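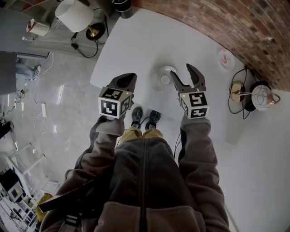
Figure 2. Small tableware on a white rectangular table: a cup resting inside a bowl or saucer, with a small plate farther back, near the wall.

Wednesday, March 28, 2018
Kurnthorpe Household Objects Group

Filed under: Working Papers / Home and Table

5. Stacks, islands and the far edge

5.1 What counts as a cluster

The previous section dealt with how much people keep on a table. We now turn to where it sits, and this is the part of the study we have most enjoyed writing up. Small tableware is wonderfully sociable. Cups end up in bowls, spoons end up in cups, and a plate that started out alone soon has company. Our 800 tabletop records are full of such groupings, and we needed a plain way of talking about them before we could compare one table with another.

We use three terms. A stack is any set of items in which one rests in or on another. A neighbor is an item close enough to a stack that a hand reaching for one would have to mind the other. An island is an item with clear surface all the way around it. The terms follow the Druline notation, with one change: Druline treats a cup in its saucer as a single item, and we score it as a stack. The cup and the thing under it can be carried off separately, washed separately and put away on different shelves, and a good deal of what we care about happens when they part.

Figure 2 has a clear stack, the small cup in its bowl or saucer. The plate toward the far edge, with a pink-and-orange item on it, is scored as an island. The dark cylindrical container with the metallic rim, at the far side of the table, belongs to the edge group described in 5.3.

5.2 The pull of the middle

Stacks gather toward the person. We expected some of this, as a table is used from one side at a time and most of us set a cup down where we can reach it. The strength of the pattern still delighted us. On tables with a depth of 90 cm or more, stacks sat in the nearer half far more often than single items did, and the pattern held whether the table was being laid, cleared or simply left for the afternoon.

Two readings seem possible. The first is about attention. A cup inside a bowl is a slightly delicate thing: it slides, it tips, it rattles when the table is bumped. Keeping it close makes it easier to look after. The second is about sequence. Stacks are often made in order to be carried, and an object that is going to be carried tends to be put where the carrying will begin. We lean toward the second reading for clearing and the first for laying, though our records do not let us separate them fully. A still view of a table says very little about which way the work is going, and a stack on its own looks the same at the start of breakfast as it does at the end.

Color matters more than we planned for. White cups on white saucers on white tables are common in our material, and coders working from stills missed the join between cup and saucer more often there than on dark wood. We had two coders go over every white-on-white record a second time. Most corrections went in one direction, from a single item to a stack. Anyone repeating this work should budget time for it, and should look for the shadow under the lip of the cup, a much better guide than its outline.

5.3 The far edge

If the near half of the table belongs to stacks, the far edge belongs to containers. Jars, tins, canisters, tall mugs full of pens, oil bottles: they drift back until they meet a wall or the end of the surface, and then they stay. In the Waweru set, where the same tables were recorded repeatedly through April of the year before, edge containers were the most settled items of all. A cup might take up a dozen positions in a week. A canister would turn a little on its base and otherwise keep its place.

Plates are the interesting case. They are low and wide, and they travel. An empty plate usually joins a stack fairly soon. A plate with something on it does the opposite and becomes an island, often quite far back, and people work around it with real care. We scored a loaded plate as an island even where the thing on it was very small. Participants treated a plate with one wrapped sweet much as they treated a plate with a full sandwich, and we think this is a lovely finding that deserves its own study.

5.4 Beyond the tabletop

Our unit is the table, but rooms leak into it. Lamps, cords, chairs and bags all shape how a surface is used, and we kept a separate line in the coding sheet for anything within a step of the table that was not standing in its ordinary position. For Figure 2 that line reads: white lamp, globe-shaped shade with thin dark lines, on its side on the floor below the curved brick wall. Floor items of this kind were noted but not scored.

We did test whether a busy floor went along with a busy table. The link was weak. Several of the sparest tables in the Zurideo rooms stood over crowded floors, and some of the fullest tables had nothing around their legs at all. People seem to manage the two levels as two different jobs, and a cleared tabletop is no promise about the carpet.

5.5 Limits of the scheme

Three of our categories will not cover everything. Trays are awkward, as a tray makes a stack out of whatever is set on it, and five tables had to be left out for this reason alone. Tablecloths hide the edge. Round tables have no far side until someone sits down, and we coded them only when a chair was in use. Section 6 applies the scheme to shared tables, where one person's near half is the other person's far edge and the neat pull toward the middle becomes a much livelier negotiation.

More in Home and Table
Nesting Bowls and the Narrow Shelf
Druline Notation: A Short Guide for Coders
Cups Without Saucers in the Zurideo Rooms
The Waweru Set: Notes on Repeat Recording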